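Drerkedix Kitchen Manipulation Workstation
Set-up and Service Guide

Section 7. Recovering from a Protective Stop

7.1 Purpose

This section explains how to return the arm to service after a protective stop at the counter. It applies to the physical workstation and, where noted, to the Purico simulation package supplied with it. Emergency stops started by a person are covered in Section 8.

Only operators who have completed the Level 2 course may carry out the steps in 7.4. All other users must leave the arm stopped and contact the site supervisor.

7.2 What a protective stop means

The controller removes drive power and sets the joint brakes when the measured load on any joint differs from the expected load for longer than the limit set under Safety > Contact. The factory limit is 500 milliseconds. The status light changes to steady amber and the pendant shows one of the following codes.

Code 34: Unexpected contact, upper arm or elbow. Most often caused by the elbow meeting the front edge of the counter while the gripper reaches toward the back wall.

Code 1499: Position mismatch. The arm is not where the controller expects it to be. Most often caused by a worktable or base that has been moved without a new calibration.

Any other code: Do not attempt recovery. Record the code and contact Raudsepp Service.

WARNING: Braked joints can still drop a short distance when the brakes are released. Keep hands, head and loose clothing away from the space under the arm at all times.

CAUTION: Do not clear a code by switching the main power off and on. Doing so erases the contact log and may hide a damaged joint.

7.3 Before you begin

1. Confirm that the status light is steady amber. If it is flashing red, go to Section 8.
2. Close the floor gate and hang the service tag on it.
3. Write the code and the name of the running task in the service log.
4. Look at the gripper from outside the gate. If it is holding an object, do not open it yet.
5. Turn off the water supply if the task used the faucet.

7.4 Recovery procedure

1. Turn the mode key to MANUAL. The pendant will ask for the operator code.
2. Select Recovery > Slow Retreat. Speed is limited automatically in this mode.
3. Press the enabling switch to its middle position and hold it. Releasing it or squeezing it fully will stop the arm.
4. Move the elbow away from the counter first. Do not move the wrist until the elbow is clear of the edge.
5. Raise the gripper straight up until it is higher than the tallest item on the counter, including the faucet.
6. If an object is being held, move it over an open part of the counter, lower it, and then open the gripper.
7. Select Home. Keep the enabling switch pressed until the pendant shows HOME REACHED.
8. Inspect the outer shell of the elbow for cracks or deep scratches. A damaged shell must be replaced before the arm is used again.
9. For code 1499 only, run the full calibration in Section 4.
10. Turn the key to AUTO, remove the tag and open the gate.

NOTE: If the same code appears 3 times in one shift, take the workstation out of service and notify Raudsepp Service.

7.5 Checking the task in simulation

A task that has caused code 34 must be replayed in Purico before it is run again on the physical arm. Load the Erby counter layout, select the task from the log, and set playback to Step. Watch the distance between the elbow and the counter edge at each step. Pay close attention to reaches past the sink, where the faucet limits the paths open to the arm. 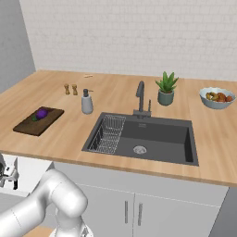 Figure 7-1. Simulated counter layout with sink, faucet and white robotic arm.

If contact is shown during playback, move the start point of the reach and replay the whole task. Do not raise the contact limit to make a task pass. Changes to the limit require written approval from Gunārs Strazds, Product Safety, and must be entered in the service log.

NOTE: The simulation does not model wear in the joints. A task that passes in Purico must still be run once at reduced speed with the gate closed.

7.6 Records

Keep the service log with the workstation. Each entry must show the code, the task name, the result of the shell inspection and the operator's initials. Blank log pages are provided in Appendix C.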